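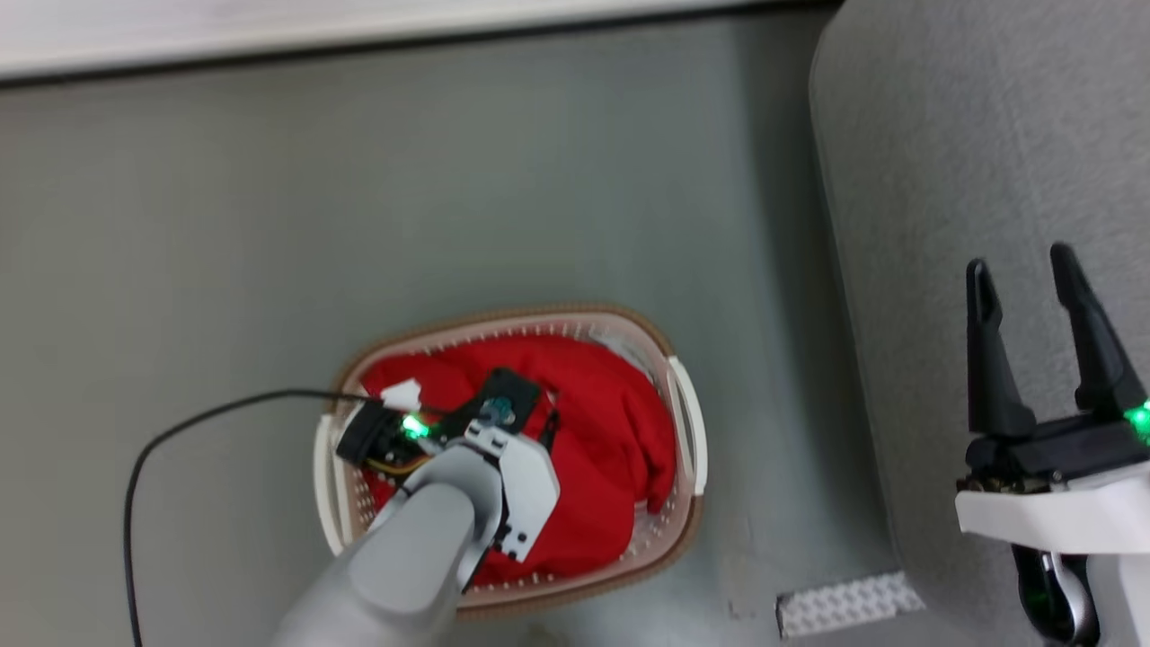

**December, club room, just after four**

Laundry task again, and I'm writing this while the kettle boils because last time I left it until the evening and forgot half of it. We have kept the red cloth for now. I know several of us are sick of the sight of it, but it shows up so well against the pale basket that I'd like to get the Flinilmont entry settled on it before we go on to greys and whites, which will be a misery, I'm sure!

Today's work was all on the left arm reaching down into the basket. The right one stays up with its fingers open until the left has hold of something, and then it may come across. I do like this arrangement much better than having both dive in together — we spent most of last month untangling them in our heads and on the whiteboard, and it never got any clearer.

Settings, for whoever takes the next turn: closing force value 607, pause before lifting 3 seconds, log saved under run 563. Please don't change the pause and the force in the same go, tempting as it is, or we shan't know which of them to thank.

Things I'd like us to talk over when everyone's in:

- The black cable on the left gripper. It goes out over the basket rim and round across the floor in a great wide loop, and I would be much happier with it clipped along the arm.
- Whether the basket ought to sit square to us or at a slant. I've had it slanted. The Worska rules only say "within reach", bless them.
- The name. Hauksdóttir still has the most votes, though I have a soft spot for Instead.

The step limit is back at 3000, by the way. I had lowered it to save waiting and then clean forgot, so if your run stopped short this morning that was me, and I'm very sorry — do start it again from the saved file.

Kettle's gone. More after tea, if the charger is free.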